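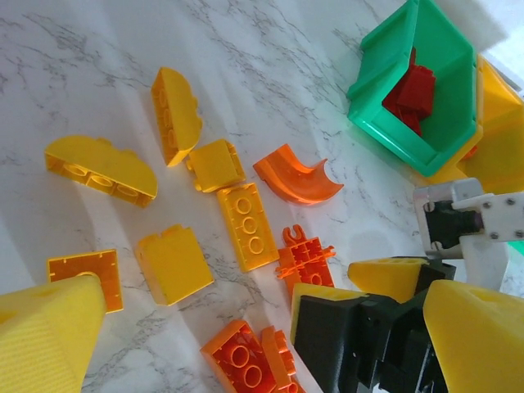
Yellow and orange bricks on the marble top, red ones in the green bin.

Posted by Rui Aguiar on Wednesday, November 1, 2023
Print | E-mail

I changed the finger pads on both arms and checked the screws at the wrists.

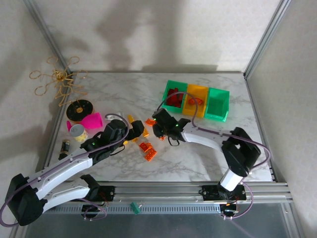 Next I retied the purple cables with slack at the elbow. Grip force stays at 34.

Comments

Ngọc Âu: Do you glue the pads?

Rui Aguiar: No, press fit.

Eduardo Barros: Mine slip after 767 picks.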